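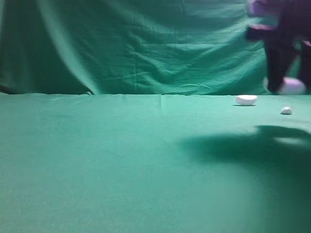 A draped tabletop is a table or other flat surface covered in cloth, with a second length of cloth hung behind it, used as a plain setting for small objects. It is found in product photography, video work, craft demonstrations and cataloging. When both pieces are the same color, the setting is sometimes called a matched drape.

Construction

The simplest form needs two pieces of fabric. One is laid over the table and the other hangs from a rail, a stand or the wall, meeting the first at the back edge. The meeting line is known as the seam, although the cloths are seldom sewn together. A single long piece run from wall to table in a curve is called a sweep and has no seam.

Felt, fleece, cotton muslin and polyester are all common. Felt lies flat under its own weight and has a matte finish. Muslin is cheaper and folds small, but holds its creases. A covering weighing 367 grams per square meter is considered heavy and rarely needs clips at the corners.
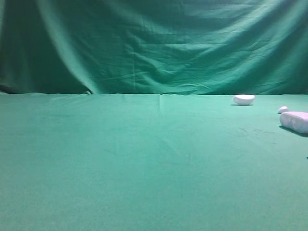 Hanging cloth is harder to keep smooth than table cloth. Its folds take the light along their ridges and go dark in the hollows, so that one length of fabric can look like several shades of green. Fold lines from storage often remain after hanging. Steaming removes most of them, and storing the cloth on a tube keeps them from coming back. Table coverings also pick up scuffs and smudges with use, and are brushed in one direction between sessions.

Color

Green and blue are the usual choices when the background will be replaced later, a process known as chroma keying. They are also used with no such plan, as plain contrast to the subject. White objects stand out well on green, though a smooth or glossy surface can take on a tint from the cloth or the lamps.

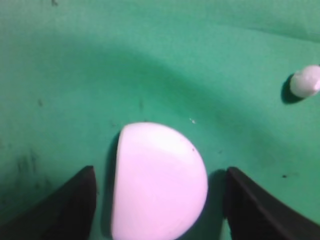
White ball on matte green cloth, with a narrow shadow along its left side.

Placement of objects

Small items are generally set well forward of the seam and spaced so that their shadows do not touch. Earbuds and their charging cases are a typical subject – small, pale and rounded, with few flat sides to rest on.

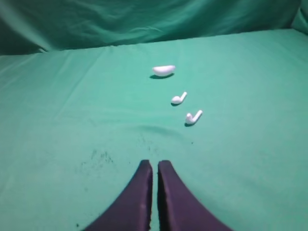

An earbud lies on its head and stem, and the direction of the stem is usually decided before the lights are set. Cases may be stood up or laid on their side. The Altdale studio handbook, compiled by Siyabonga Visser and Liudmyla Zakharchenko, recommends placing the largest item at the back of a group and leaving a clear strip of cloth between pieces.

See also

Chroma key
Light tent
Still life photography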